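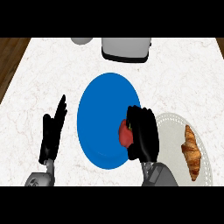
Clukov Portable Basketball Hoop, Model 269

Adjustable hoop system for driveways, school yards and small gyms

The Clukov 269 is a portable basketball hoop for players who want a steady rim at home but cannot put a pole in the ground. It rolls on two wheels, it stands on a base that you fill with water or sand, and the rim can be set at different heights for children and for adults. We have sold it in our shop for several seasons and it is still the model we recommend first to families and to youth coaches.

What you get

Backboard with printed shooting square
Steel rim with double spring
White net, all-weather
Pole in three sections
Base with two wheels and filling cap
Height handle with lock pin
Bag with bolts, nuts and washers
Assembly booklet

The ball is not included. The Mekley pump and the Mekley ball bag are sold separately, and both are listed under Accessories.

The rim

The older Clukov hoops had a fixed rim, and many customers asked us for something softer. On the 269 the rim is mounted on two springs. When a player hangs on it for a moment or the ball hits it very hard, the rim goes down a little and comes back. This protects the backboard and also the wrists. Please note that it is still not a rim for repeated dunking. If your team has tall players who dunk in every practice, look at the Nishimura wall system, which is fixed to the building and takes much more load.

The springs come from the factory a bit tight. After some weeks of play they give a more natural bounce. You do not need to oil them.

The backboard

The board is made of clear polycarbonate in a steel border. It is quieter than acrylic and does not crack easily in cold weather, but the bounce is slightly less lively. Players who are used to glass in a big arena will feel the difference on bank shots. For practice at home we think it is a fair exchange.

Clean it with lukewarm water and a soft cloth. Do not use window spray, it leaves a gray film which is difficult to remove.

Setting the height

The handle is behind the pole. Pull the lock pin, move the handle up or down, and let the pin go back in the nearest hole. One adult can do this without a ladder. The highest position is regulation height, 10 feet. The lower positions are good for young players who are still learning to shoot with correct form. A child who throws the ball from the hip to reach a high rim will keep this habit for years, so please start low.

Aušra Mägi, who coaches the under-ten girls at Fludasis, keeps two of these hoops in her gym and changes the height between groups. She wrote to us:

"We set them low for the first group and raise them for the second. The pin was stiff in the beginning and I had to use both hands. Now it is fine. My only wish is a longer handle."

Filling the base

Water is the easiest. Sand is heavier and better in a windy place, but it takes patience to pour it in. In winter, if you use water, add a non-toxic antifreeze or empty the base before the first frost. Frozen water can split the plastic, and this damage is not covered by the warranty.

Never leave the hoop standing with an empty base – it can fall even without wind. Do not move it with children near it. Tilt it slowly toward you until the weight is on the wheels, and have a second adult hold the pole.

Technical data

Model: Clukov 269
Packed weight: 80 pounds
Pole: round steel, powder coated, black
Net: 12 loops
Use: outdoor and indoor
Assembly: 2 adults
Recommended for: age 6 and up, with adult supervision

Assembly

Plan an afternoon. The pole and the base go together fast, the backboard is the slow part. Lay the board face down on a blanket, attach the two arms, and tighten the bolts only by hand until everything is in place. Then tighten them with a 14 mm wrench. The wrench is not in the box.

If a bolt is missing, write to us before you go to the hardware store. We keep spare bags and send them free of charge.

Questions from customers

Can I use it on grass?
Yes, if the ground is flat and firm. After heavy rain the wheels sink. A hard surface is always better, and the ball bounces properly.

Does the net of another brand fit?
Any standard net with 12 loops will fit. The Mekley chain net fits too, but it scratches the paint of the rim.

Can I leave it outside all year?
Yes. Check the bolts in spring and paint over small scratches before they rust. Replace the net when the loops become thin.

Is it suitable for official games?
No. For league games please ask your league which systems it accepts.

Delivery and returns

The hoop is delivered in one long box and one flat box. They sometimes come on different days. Please look at both boxes before you sign, and write on the delivery paper if a corner is crushed. Unused hoops in the original boxes can be returned. A base that was already filled with sand we cannot take back.

For club and school orders contact Rasmus Rozīte in the sales office. For spare parts and warranty questions contact Kaja Kuusk. Please have your order number ready.

Page last updated December 26, 2018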